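Flidton Hand Kit

The Flidton Hand Kit is a hand-held gripper sold with a recording subscription and aimed at small robotics teams, university labs and contract data collectors. It is made by Flidton, a hardware firm based in Dernorance, and went on sale in February. The kit lets a person pick up and move household objects with a robot-style gripper held in the hand, while a camera on the tool records the view. The recordings are meant to be used later to train a robot arm carrying a similar gripper. Flidton describes the kit as "a robot's worth of data without the robot", a claim that depends heavily on what the buyer already owns.

Contents

The standard kit consists of the gripper, a wide-angle camera, a 64 GB memory card, a charging lead and a carry bag. The gripper has a black frame with two fingers, each carrying a textured blue pad. The pads are held in place by the finger frames and can be swapped by the user, although spare pads are sold separately and the standard box holds none. A printed quick-start sheet is included. The full manual is online only and sits behind the account login, so a prospective buyer can't read it before paying.

A table clamp is listed as an optional extra. Early product pages showed it in the main bundle photograph, which led to complaints from buyers who had assumed it was part of the price. The page was later changed to carry a line of small grey text saying that accessories may differ.

Price and subscription

The kit costs $1,721. Recordings can be copied straight off the card, but they come in Flidton's own format and need the firm's software to line up the video with the finger opening. That software is licensed at $99 a month after a free first month. Flidton presents the two charges on separate pages. A buyer who keeps the kit for a year will spend a good deal more on top of the hardware, and the sums are left to the reader.

Cancelling the subscription leaves the user with ordinary video files and a separate motion file that has no published layout. Some users have worked out parts of the layout and shared scripts. Flidton has neither supported nor objected to these, and an update to the gripper's internal software broke the most widely used one. The firm has said that an open export is planned. No date has been given.

Operation

The operator holds the tool from below and closes the fingers with a trigger. Grip force comes from the operator's own hand, with no motor in the fingers. This keeps the tool simple and is probably the main reason it is cheaper than motorised equipment. It also means the force used on an object is not measured. A person squeezing a paper cup will ease off when it starts to give, and the recording holds only the picture and the gap between the fingers. Whether a robot trained on such material can learn the same restraint is an open matter, and the product literature treats it as settled.

The camera is fixed to the tool, so it sees the fingers, the objects in reach and a wide sweep of the room behind them. Straight edges bend strongly towards the sides of the view. The software includes a correction step, which is slow on older laptops and can't be run on part of a recording. Labs that do their own correction generally skip it.

Setting up involves a short calibration in which the fingers are opened and closed fully in front of a printed card. The card must lie flat. Users have reported that a photocopy works as well as the original, which Flidton sells as a replacement part.

Claims and testing

Flidton's central claim is that a new operator can produce usable recordings on the first day. The firm's support for this is a trial by its own staff, the results of which appear as a single bar chart with no account of what counted as usable. Nothing in the chart separates clean recordings from ones that needed trimming, and the operators are not said to have been new to the tool.

A fuller trial was run at Claltbridge, a training centre that hires out equipment to community colleges. Operators there worked in furnished rooms with ordinary crockery and packaging. Their report, posted on Fri 22 November, found the tool comfortable for short sessions and tiring for longer ones, with the weight falling mostly on the wrist. It rated the fingers as dependable on handles and straight-sided cups. Smooth, wide mugs were harder, and operators tended to go for the handle or the rim when a body grip slipped. Worn pads made this worse. The report recommended changing pads after 5 sessions of heavy use, well short of the life quoted by the maker.

Flidton replied that the centre had used the tool outside its intended conditions. The intended conditions are not set out in the quick-start sheet. The firm's own promotional video was made in a kitchen.

The Claltbridge report has weaknesses of its own. It did not train a robot on the material collected, so it says little about whether the recordings are any good for the purpose they are sold for. Its comparison with a competing tool, the Iglesias, used an older model that had already been replaced.

Comparison with the Iglesias

The Iglesias is a heavier hand-held gripper with a motor in one finger and a force reading in the other. It costs more to buy and has no monthly fee. Its recordings are saved in a documented format, and this is the reason most often given for choosing it. Against that, it is awkward in tight spaces, the motor is noisy, and the battery is built in and can't be replaced by the owner.

Reviews tend to favour the Flidton kit for speed of set-up and the Iglesias for everything that happens to the data afterwards. A team planning a short project may find the Flidton the cheaper of the pair. For longer work the monthly charge wears that saving away.

Privacy

As the camera takes in much of the room, recordings made in homes will often include furniture, bags, phones and people's clothing. Flidton's software has a blur tool for faces only. The terms of service allow uploaded recordings to be used by the firm "to improve its services" unless the account holder opts out, and the opt-out is found under billing settings. Collectors working in other people's homes have been advised by several labs to keep uploads turned off and to get written consent that covers the room as well as the task.

Use with cups and mugs

Tabletop crockery is the most common subject for recordings with this kind of tool. Cups are cheap, come in many shapes and can be set upright or on their sides, giving the operator a different approach each time. Patterned cloths are popular with some collectors and disliked by others, who argue that a strong pattern teaches the robot more about the cloth than the cup. Flidton gives no advice on the subject.
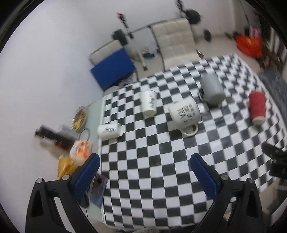
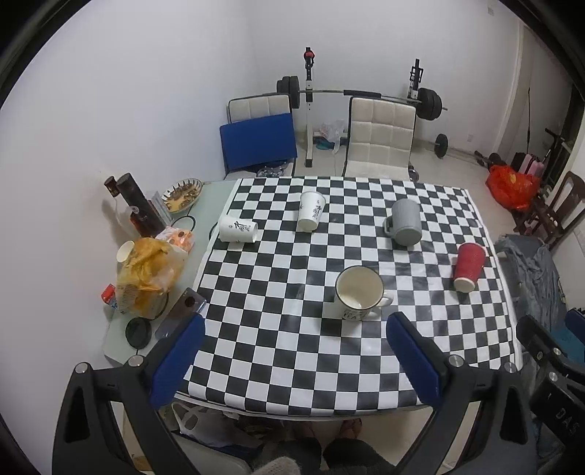 Mugs and cups on a black-and-white chequered cloth, with the hand-held gripper in front. 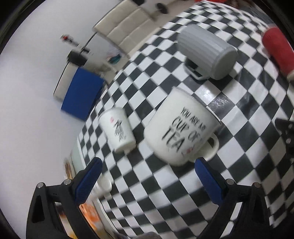
Can the Flidton Hand Kit be used without paying the monthly fee?

Only in part. The tool will still record, and the video can be copied from the memory card, but the software that matches the video to the finger opening stops working when the subscription ends. Buyers who need the matched data should allow for the fee for as long as the project runs, or convert everything before they cancel.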